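Prilteo Clearance
Collision checking and approach planning for two-finger grippers
Version 7

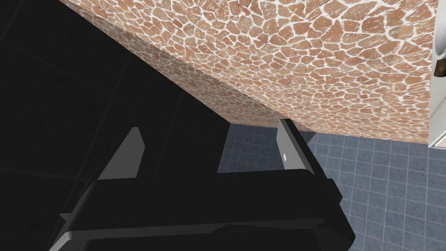 Prilteo Clearance is a planning module that checks a gripper's approach before the arm is allowed to move. It works on the full shape of the hand, including the body behind the fingers, and reports the smallest distance to anything in the model. Most planners handle open space well enough. The trouble starts near large surfaces that hang over the work area, like the stone-patterned slab in the model shown, where one fingertip sits almost against the lower edge and the other has more room. A single distance value for the whole hand hides that difference. Clearance keeps a value for each finger and one for the body, and the planner can use any of the three as its limit.

The module runs inside the Kakstead simulator and on the Kakstead arm controller. The same settings file is used in both places.

What it does

Checks each pose along a planned path against the scene model. Paths are sampled at up to 201 poses. If a pose fails, the report names the part of the hand and the object it came too close to.

Suggests a new approach when the first one fails. The module tries small changes in wrist angle and finger opening before it changes the direction of travel. You can turn off either step.

Renders the view from a wrist camera at any pose on the path. Textures, lighting and shadow are included, so you can run your own perception code on the output and see how it copes with busy patterns or dark corners. Rendered views can be saved with or without depth.

Flags poses where the wrist view is mostly blocked by a nearby surface. The threshold is set by the user. The default is low and many customers raise it.

Scene library

The standard license comes with over 600 household and light commercial scenes, including bathrooms, kitchens, store rooms and hallways. Materials can be swapped without changing the geometry. Scenes from the older Clamthorpe library can be imported, but fixtures that were saved as a single mesh need to be split first if you want separate contact reports for them.

Setting margins

Start with a margin of 10 mm for the fingers and a larger one for the body. Margins smaller than the position error of your arm will pass in simulation and should not be used on hardware. When the scene model comes from a scan, add the scan error to both values.

Margins can be set per object. A wall or floor can have a wide margin while the part to be picked has none.

Requirements

Kakstead controller software, current or previous release
A gripper model with separate meshes for body and fingers
A graphics card for rendered views (collision checking alone does not need one)

Models for Ebrahimi parallel grippers are included. Other two-finger grippers can be added with the model editor. Suction tools and hands with three or more fingers are not supported in this version.

Known limits

Cables and hoses are treated as rigid. Soft objects such as towels and shower curtains are checked at their resting shape only. Mirrors render correctly, but depth output behind them is not reliable.

Licensing

Sold per workstation, with updates through the life of the version. Controller licenses are separate. A trial copy with seven scenes is available from the downloads page and does not need a controller.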